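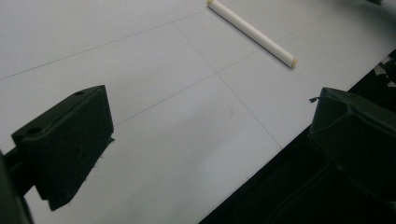 *Beyond the fingers: a white tube on the gridded tabletop at Trarkitz.*

Jaqueline Camacho keeps her equipment budget in a spreadsheet with 221 rows, and she is delighted to be asked about it. "People want to talk about the robots," she says, scrolling happily. "I'll talk about the robots all day! But ask me about cable and I'll talk all evening as well."

Camacho plans the spending for Trarkitz, a small project in Roltley that teaches robot arms to do tidying jobs by recording people doing them first, with grippers held in the hand. When we spoke she was halfway through the plan for the coming year, with one browser tab open on a supplier's price list and another on a page about second-hand desks.

Her starting point surprised me. I had assumed the arms would come first and everything else would be fitted around whatever money was left. She does it the other way round. "You can learn an enormous amount with two hand-held grippers and a decent table. We put off the arm until October, and in the meantime we found out which tasks we cared about. If we'd bought the arm in the spring we'd have bought the wrong one - too long in the reach, far too strong, and lovely to look at."

The grippers were £1,219 for the pair, which she thinks was fair. She put by another £2,356 for what she calls the surroundings: the rig, the curtains, the metal profiles, power, cabling and spares. Her colleague Damián Tapia thought she had got the two numbers the wrong way round when he first saw them.

"He came over with his finger on the line," she says, laughing. "And then we spent a week setting up and he stopped asking. Every gripper has a cable, every cable has to go somewhere, and somebody has an arm in the middle of it all."

What goes on the table costs next to nothing, and she is very fond of it. A clear organiser with compartments, a blue pen, a slim white stick. "Think how good a pen is. It rolls, it's thin, it has a right way round, and if you lose it you get another from the drawer. I had a line in the first draft for a proper set of test objects and Heloísa crossed it out. She was quite right."

Heloísa Honorato does most of the recording, and Camacho won't sign off an order until Honorato has had her hands on the thing, or on something close to it. Weight matters more than she expected. So does where the cable leaves the body, and whether it runs down the outside of the sleeve or gets in the way of the wrist.

"You can't read that off a data sheet. Ask for a loan. Suppliers say yes far more often than you'd think, and a fortnight with the real thing has saved us from two bad purchases already. I get quite excited when a loan box arrives, I'm afraid."

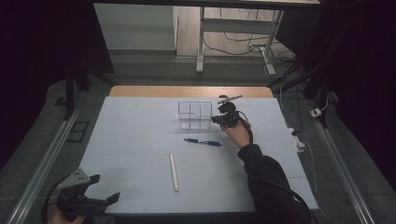

## Finger pads, and other things that run out

Spares are where she thinks most first budgets fall down. Finger pads have their own section in the spreadsheet, and she orders them 12 at a time. Screws, tape and cable ties come from one pot of money that anyone on the project can spend without asking her.

"That pot is my favourite thing in the whole plan. It's tiny! But a day's recording can stop over a screw, and then you've paid for a room and two people to stand in it."

She also keeps a column for how long each item takes to arrive. Macario Bermúdez, who used to order for a joinery workshop, persuaded her to add it, and she now sorts by it before she looks at price. Anything slow gets ordered early, even if it means the cheaper, quicker things wait a month.

Next on the list is a second table, so that one task can stay set out while another is being recorded. She has a quote from Cuevas for a matching top and is waiting on a second from Jalis. The legs she hopes to find used, and she turned her screen round to show me a set she had her eye on, collection only, bidding closing that evening.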